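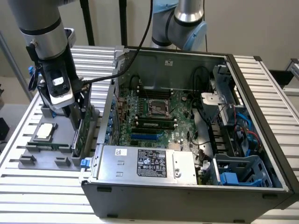

Nutik sky tables

README for the September release

Nutik is a set of plain-text tables listing where the Moon, the naked-eye planets and a short list of bright stars stand at dusk and dawn, as seen from the Ostside observing field. We put it together for club newsletters and school handouts, where people want to know which way to face and how high to look and have no use for arcseconds.

What is in the folder

planets.csv: 673 rows, one per planet per evening or morning it can be seen
moon.csv: 249 rows, one per night the Moon is up at the listed time
stars.csv: 101 rows, one per star, with name, constellation and magnitude
horizon.txt: the tree line and rooftops at Ostside, by compass direction
notes.txt: corrections since the last release

Columns in planets.csv

date: local civil date. Morning rows carry the date of that morning.
half: "dusk" or "dawn"
body: English name, lower case
alt: height above a flat horizon, in whole degrees
az: compass direction in degrees, north is 0 and east is 90
mag: apparent magnitude, one decimal
near: the closest star in stars.csv, or blank

The Moon table uses the same columns, with lit (percent of the disk in sunlight) in place of mag. Times are the end of civil twilight for dusk and the start of it for dawn. Daylight saving is already applied.

How the tables are made

Positions come from Sisay, a small script that steps through the calendar and writes one line at a time. Heights include a standard correction for refraction. Anything under 2 degrees is dropped, so Mercury has gaps where a person with a clear sea horizon might still catch it.

Magnitudes for Saturn include the rings. Magnitudes for Venus come from a phase formula and can be off by a tenth near inferior conjunction.

Known problems

The horizon file was measured before the new roof went up on the east side, so the low part between azimuth 80 and 95 is too generous.

Two stars in Scorpius share a short label. Use the full name column when you join tables.

The Wedine site is not covered yet. It lies farther north and the heights will not match. If you observe there, change the latitude at the top of the Sisay script and run it again.

Use

Copy, print and change the tables as you like. Please keep the name Nutik and the release month with any copy you pass on, so people know which corrections they have. Corrections can be left in the red binder in the warm room at Ostside, which is open Wednesday evenings from 7:30.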